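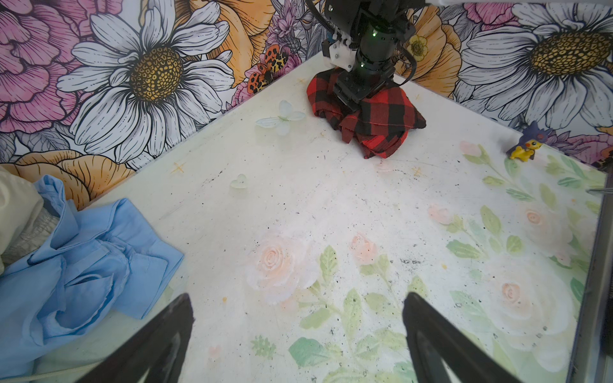
Water Rates Should Follow the Pipe

Most small utilities bill water in two parts: a fixed charge per connection and a price per 1,000 gallons used. The fixed charge is usually set too low. In Brerna it brings in less than a third of revenue, while most of the cost of running the system does not change with use. Mains, valves and pump stations cost the same to own in a wet July as in a dry one.

The result is a budget that depends on lawn watering. After two cool summers, Brerna put off replacing a cast iron main that serves 616 connections. The main kept aging at the usual rate.

Sumetow took a different approach. Its fixed charge now varies with meter size and covers debt service, meter reading and a set share of main replacement. The use charge covers power, chemicals and treatment. The district has 1,532 accounts, and its revenue moved very little last year even though sales fell.

The common objection is that a higher fixed charge weakens the reason to conserve and falls hardest on small households. Both points have merit. A low-use credit handles the second at modest cost. The first can be met with a steeper price in the top block, where outdoor use sits.

Brerna reviews its rates in September. The fixed charge should be the first item.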